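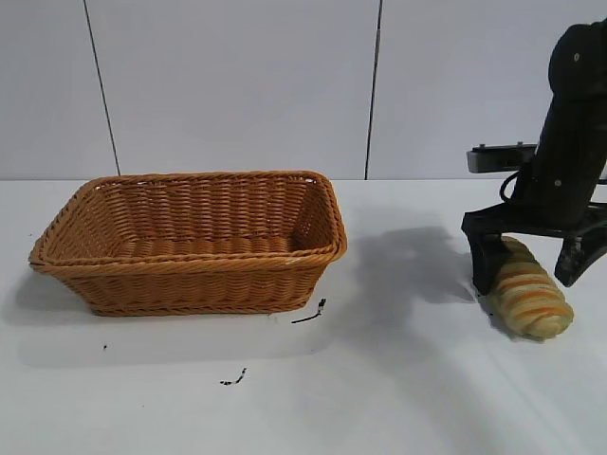

Workshop notebook, July 8, 2022

Bread baskets, second round. The wicker one is back on the white table and I have stopped pretending it is a neutral object. Everything looks better next to wicker. I put my invoices next to it yesterday and felt calmer.

The question for the Tosham display was supposed to be simple: what do we put the bread in? The wire basket from Lultano lost on noise. The slatted crate lost because small rolls escape through it. So we are down to the orange-tan rectangle with the braided walls and the thick twisted rim, which won mostly by staying quiet.

Points for it: the sides slope outward a little, so a long loaf can lean without looking like it fell. The corners are rounded and don't snag sleeves. It is also nearly the same color as the darker bands on the twisted loaf. I called this "harmony" in the notes to Manríquez. By the second reading I was calling it camouflage.

Points against: it narrows toward the bottom. Measure the rim, order the liner, and you own a liner with wavy edges. Ask me how many liners we own. (There is a drawer.)

The twisted loaf is still the one to plan around. It has the cream and gold swirl, it reads as bread from across a room, and it is too long to be tossed in any old way. Plain rolls forgive everything. Tried on paper so far:

- lengthwise, leaning on a long wall: good, a bit sleepy
- corner to corner: handsome, but wastes both remaining corners
- standing on end: no. It looks like an umbrella

My vote is corner to corner, with rolls filling the gaps. Budget for the first fill is 800 g of bread, of which 700 g is meant to be seen and the rest is there to hold it up. Ustasance wants a napkin under everything. I want to see the weave on the floor of the basket, having paid for it. We will probably end up with a napkin.

Table: the dark stains on the white top are still there. I have been at them with soap, baking soda and a speech. Next is a new top, or a very confident tablecloth.

To do
- trace the basket floor, not the rim, before ordering liners – I am writing this down so I can ignore it in an orderly way
- ask Lultano if they take back wire baskets
- cut 2 liners in linen, 2 in plain cotton
- decide on tablecloth before September

Print this entry | E-mail this entry
Shares: 4 | Comments: 4

Comments

The drawer has liners in it from the last basket too. I looked.

Umbrella layout deserves another chance. Put it by the door.

Try lemon juice on the table before you buy a new one. Worked on ours, mostly.

Vote for no napkin. Crumbs can be brushed out of the weave with a dry pastry brush.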